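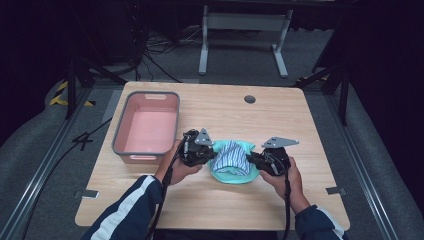
Marlene Dufek, Recording Secretary

Trostitz Family Medical Rights Circle
Minutes, 2023-06-29

We got going a little late (my fault, I had the sign-in sheet) with 11 of us present. Last meeting's minutes were approved with one fix: I'd written that the Trenow clinic refused to release a chart, when it only asked for a second form. Sorry, Trenow!

Second opinions. Most of the evening went here. We talked about what a parent can do when a hospital wants to change a child's diagnosis and the family would like another doctor to look first. Our draft letter to the county asks for a written notice and two full business days before any report is filed over a disagreement alone, with emergencies left out of it. I thought the emergency wording was still mushy, and so did a few others, so it goes back for a rewrite. We have some 280 signatures on the petition so far.

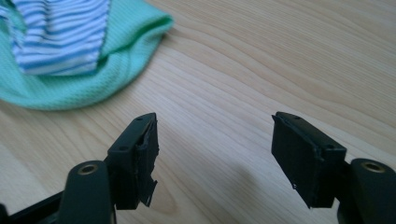
Green knit cloth and striped fabric on the tabletop.

Records workshop. The Seo Center will let us have its big room in September. We'll cover how to ask for a chart, what it should cost and who can sign. Motion to hold it passed, 9 to 2. The two no votes wanted it sooner, and I get that, but summer is tough for everybody.

Money. We have $975 in the account. The Zutska Fund application is half done and I said I'd finish the budget page.

Open floor. Long chat about school nurses and consent forms, no motion made. Please send me your kids' blank forms if you still have them, I'm collecting all the versions.

Adjourned after that. Letter rewrite is first up next time.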